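I got to Jillirholm a little after nine in the morning, which Yasir Sethi told me was already late. "The good hour is eight," he said, handing me a coffee anyway. "At eight the kettle works and everybody's still polite."

Yasir has run the play kitchen at the Jillirholm family center for five years. If you've had a toddler anywhere near Clurach in that time, you've probably met him, most likely while he was lying on the floor looking for a lid. I'd asked if I could come by and talk about pretend food, and he said yes so fast I wondered if he'd heard me right.

He had! He has opinions about pretend food. He thinks the sets sold in stores have way too much of it and hardly anything to put it in. "You get a box with 126 pieces and 90 of them are tiny carrots," he said. "What's a kid supposed to do with that? Give me a bowl and one banana and I've got a whole morning."

When he started, the center had a shelf of donated stuff that nobody had sorted in ages. He took it home over a couple of weekends, washed it in his own bathtub (his wife still brings this up) and threw out anything cracked. Then he started buying pieces one or two at a time, mostly from thrift stores, plus a few from a little shop called Mamo that he talks about the way other men talk about hardware stores.
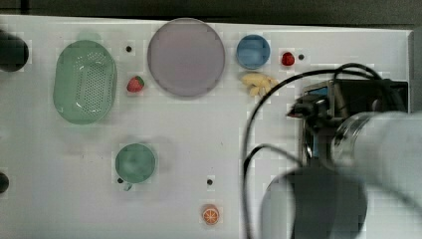
Yasir likes to mix sizes and he likes to mix real-looking things with silly-looking things. He'll happily spend twenty minutes on which dish should go next to which. The big lavender-grey plate is the one he'd save in a fire. "It's huge! You put that down and somebody wants to serve dinner," he said. The little blue bowl gets a lot of use as soup, cereal, a hat for a bear and, for one whole September, a bathtub for a plastic frog. He's fond of the pale green colander too, mainly for the holes. "Kids stick a finger on every single hole. I've watched a girl do it until her dad had finished his lunch."

I asked about the strawberries, because I'd noticed they don't match. One is darker and rounder than the other. He laughed and said he gets that question from grown-ups and never from children. "For the kids that's a mom strawberry and a baby strawberry, or one's ripe and one isn't, or they're fighting. If they were the same they'd just be strawberries."

Mohsin Marwat came in partway through this with a dish towel over his shoulder. He does the afternoons, and he and Yasir disagree about pretty much everything, starting with how to put the kitchen away. Mohsin wants bins with labels. Yasir wants one big basket.

"He puts the cups in with the fruit," Mohsin told me.

"Where do you keep your cups?" Yasir said.

"In a cupboard! With cups!"

They went on like that for a while and I drank my coffee. The deal they've worked out is two baskets, one for dishes and one for food, and a standing argument over which one the colander belongs in when there's fruit in it.

Before I left I asked what he'd buy next if somebody handed him some money. I figured he'd say a stove. He'd like a butter dish. He saw one in a window over in Grorholm, yellow, with a lid that lifted off, and he didn't get it because he'd already spent his budget on spoons. He's been thinking about it for more than two months.

"I should call them," he said, and went to find the number.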